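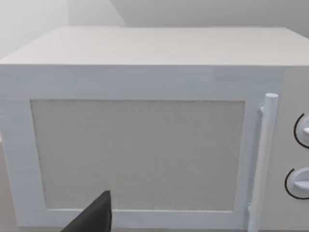
Guoqing Yu thinks I'm being unfair to Droltodau before I've even started. His message to me said that a simulated kitchen is the cheapest way to find out if a method is any good, and that reviewers who moan about it have never had to pay for a broken arm. Fair enough. I've paid for one, and I'm going to moan anyway.

## Droltodau kitchen kit, tested with the Cao training recipe

Droltodau is sold by Trirness as a ready-made benchmark for two-armed robots. You get the kitchen, a set of household jobs, 200 recorded demonstrations and the Cao method for learning from them. The headline claim is that a policy trained only in simulation picks up a new job from 8 extra demonstrations. I ran it through February on our own machine at Kesmont.

**Setting up.** Easy, I'll give them that. It took two evenings, one of them lost to a missing library that the guide never mentions.

**The kitchen.** Clean to the point of being bland. Plain walls, a flat grey counter, a microwave with a handle, two knobs and nothing you could read on the panel. The shadows are soft and sensible. My trouble is that a policy which learns to find a white handle on a white door under tidy lighting has learnt that one door. I changed the lighting angle and success on the door job dropped badly. The paper has a section on "visual robustness", and the only thing it varies is the colour of the plate.

**The plate job.** Plate on the counter, rack at the back, put one in the other.
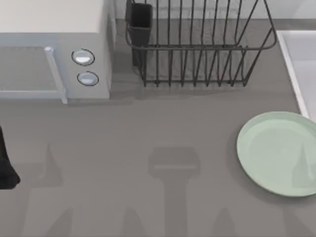
I do like that the arms have to share the space, and the overhead camera is well chosen for it. Even so, the scoring is generous. A run passes if the plate ends up touching the rack, so a plate leaning on the outside counts the same as one standing in a slot. I rewrote the check to ask for a slot and the score I got was a good deal less flattering. Chunhua Han reran my version with different random seeds and saw the same fall, which settles it as far as I'm concerned.

**The 8 demonstrations.** Here I'm least convinced. The "new" jobs are close cousins of the old ones. I recorded my own set for turning a knob, followed the recipe to the letter, and after seven attempts at training had a policy that mostly pushed at the door.

**Real hardware.** No results at all. There's a promise of some in a later release.

**Worth having?** As a place to catch silly mistakes before they reach a real arm, yes, and Guoqing can have that point. As evidence that Cao learns quickly, no. If you do use it, tighten the plate check first and report both numbers. I've sent mine to Trirness and will add their answer if one comes.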